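보낸 날짜: 2019년 10월 12일 토요일
받는 곳: 한국어 번역 모임 메일링 리스트
제목: Re: 용어집 정리와 존댓말 통일 문제

안녕하세요. 답장이 늦어서 죄송합니다. 저는 한국어가 모국어가 아니어서 글을 쓰는 데 시간이 좀 걸립니다. 어색한 표현이 있으면 너그럽게 읽어 주시고, 고쳐 주시면 더 감사하겠습니다.

지난번 메일에 이런 내용이 있었습니다.

> Lestmont 설명서 번역에서 "-하십시오"와 "-하세요"가 섞여 있습니다.
> 한 문서 안에서도 장마다 다릅니다. 저는 전부 "-하십시오"로
> 바꾸는 것이 좋다고 생각합니다. 독자가 헷갈리지 않을 것입니다.
> 그리고 용어집에 있는 488개 항목 중에서 50개 정도는 이제
> 쓰지 않는 말 같은데, 지워도 될까요?

먼저 존댓말에 대해서 말씀드리겠습니다. 통일해야 한다는 의견에는 찬성합니다. 그러나 모든 문장을 "-하십시오"로 바꾸는 것에는 조금 걱정이 있습니다. 제가 한국어를 처음 배울 때 교과서에는 "-하십시오"가 많이 나왔습니다. 그래서 저는 가게에서도 "이것을 주십시오"라고 말했습니다. 가게 주인은 친절하게 웃었지만, 나중에 친구가 그 말은 안내 방송처럼 들린다고 가르쳐 주었습니다. 그때부터 저는 이 두 어미의 차이에 관심이 많습니다.

설명서의 경고문이나 설치 순서에는 "-하십시오"가 잘 어울린다고 생각합니다. 하지만 Lestmont 설명서의 첫 장은 사용자를 환영하는 글입니다. 원문도 편지처럼 부드럽습니다. 이 장까지 같은 어미를 쓰면 원문의 느낌이 많이 없어질 것 같습니다. 제 제안은 첫 장과 도움말 화면은 "-하세요", 나머지는 "-하십시오"로 정하는 것입니다. 규칙을 용어집 앞에 적어 두면 새로 오신 분도 쉽게 따를 수 있을 것입니다. 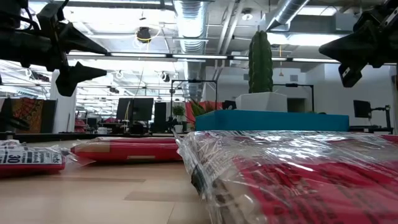
다음은 용어집입니다. 항목을 바로 지우는 것은 반대합니다. 지난 4월에 Griltix 문서를 다시 번역할 때, 이미 지운 용어를 옛날 메일에서 찾느라고 고생한 일이 있습니다. 그 문서는 오래된 판이라서 옛날 용어가 그대로 필요했습니다. 지우는 대신에 "옛 용어"라는 표시를 붙이고, 새 용어를 옆에 적으면 어떻겠습니까? 검색할 때 조금 불편하지만, 잃어버리는 것보다는 낫다고 생각합니다.

그리고 외래어 표기에 대해서 한 가지 여쭙고 싶습니다. Bronder를 어떤 분은 "브론더"라고 쓰시고, 어떤 분은 "브론데르"라고 쓰십니다. 저는 제품 이름은 로마자 그대로 두는 것이 편합니다. 다만 이 경우에는 뒤에 오는 조사가 문제입니다. "Bronder는"이라고 써야 하는지 "Bronder은"이라고 써야 하는지는 읽는 방법을 알아야 결정할 수 있습니다. 한국 분들은 자연스럽게 고르시지만 저에게는 아직도 어렵습니다. "을(를)"처럼 둘 다 쓰는 방법은 자동으로 만든 문장에만 쓰고, 본문에는 쓰지 않았으면 좋겠습니다. 용어집에 읽는 방법을 적는 칸을 하나 만들면 좋겠습니다.

띄어쓰기도 여러 번 이야기가 나왔습니다. "설정 창"과 "설정창", "다시 시작"과 "다시시작"이 섞여 있습니다. 저는 사전에 한 단어로 나오지 않으면 띄어 쓰는 쪽입니다. 그런데 "할 수 있다"를 붙여 쓴 곳도 5군데 찾았습니다. 이것은 의견이 다를 일이 아니니까 제가 먼저 고치겠습니다.

Botha 쪽의 번역은 아직 30쪽이 남아 있습니다. 위의 규칙이 정해지기 전에는 어미를 손대지 않고 내용만 번역하겠습니다. 두 번 고치는 일은 피하고 싶습니다. 혹시 이 부분을 같이 검토해 주실 분이 계시면 리스트로 답장을 주십시오. 특히 7장의 수동태 문장이 어렵습니다. "표시되어집니다" 같은 말을 제가 쓴 것 같은데, 다시 읽어 보니 이상합니다.

긴 글을 읽어 주셔서 감사합니다.

추신: 지난 메일의 첨부 파일이 저에게는 글자가 깨져서 보입니다. UTF-8로 저장해서 다시 보내 주실 수 있습니까?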